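Ticket 584: Replacement gripper fingers and spares budget, container sorting cell
Queue: Equipment requests
Site: Tidport
Status: Open – waiting on vendor quote
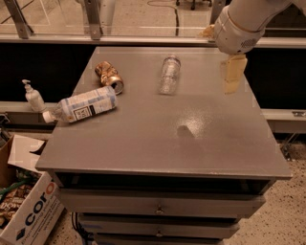

Opened in April, 9:10 a.m.

We need a decision on gripper fingers before the next order goes out. The sorting cell runs on one arm with a two-finger gripper, and we are down to our last spare pair. The request is for two sets from Branari plus one spare drive belt for the infeed. The cell budget has $300 left in the consumables line this quarter. Please confirm whether fingers count as consumables or as parts. They were booked both ways last year.

Symptoms
– Large bottles slip when gripped near the shoulder. Gripping at the middle of the label is fine.
– Crushed cans are picked up on the second or third try. Cans that have kept their shape go on the first.
– Small clear bottles are sometimes missed by the vision step, so the arm never goes to them. This may be a separate problem from the fingers.

Steps tried
1. Cleaned the finger pads with alcohol. Slipping was better for one shift, then came back.
2. Raised grip force one step. Large bottles held, but the small ones were squeezed out sideways. Put it back.
3. Swapped left and right fingers. No change.
4. Fitted the last spare pair and ran 104 picks of mixed containers. Slips stopped. Cans still needed repeat tries.
5. Moved the work light to cut glare on the metal top. Missed picks on clear bottles went down but did not stop.

Update, 11:40 a.m.

Called Branari. They sell the fingers in sets of two with pads already bonded on. Pads alone are not sold for this model. Lead time is three weeks from purchase order. They will not hold a price without a written request, so I sent one and asked them to list shipping on its own line. The last invoice rolled it into the unit price and we could not match it to the order.

Also asked Sendwood for a price on printed fingers. They can make them from our drawing, but the drawing we have is for the older mount. Someone would have to measure the current mount and redraw it. I would count that as half a day and put it in the comparison, or the printed ones will look cheaper than they are.

Update, 2:15 p.m.

Reply from purchasing: fingers are consumables if the set costs less than $300, parts if it costs more. Parts need a second signature. If the quote lands over the line, please do not split the order into single sets to get under it. That was sent back last time.

On the cans, I don't think fingers will fix it. The arm comes straight down every time, and a flattened can gives it very little to close on. The Czerwiński suction head would handle flat pieces, but it needs an air line at the cell and a tool changer. I have left it out of this request. It should go in the plan for next year with its own ticket, and the air line should be priced first. We have no compressor on that side of the building.

On the clear bottles, a matte mat for the top of the drawer cabinet is worth trying before anyone asks for a new camera. There is a roll of dark rubber matting in stores. No purchase needed. It has to be cut so the drawers still open.

Still needed
– Written quote from Branari, shipping listed separately
– Someone to measure the current finger mount
– Mat cut and laid, then the same pick run repeated for comparison
– Budget line confirmed once the quote is in

Please leave this ticket open until the new sets are fitted. The old pair is in a labeled bag in the spares bin – keep it there as a fallback, worn pads and all.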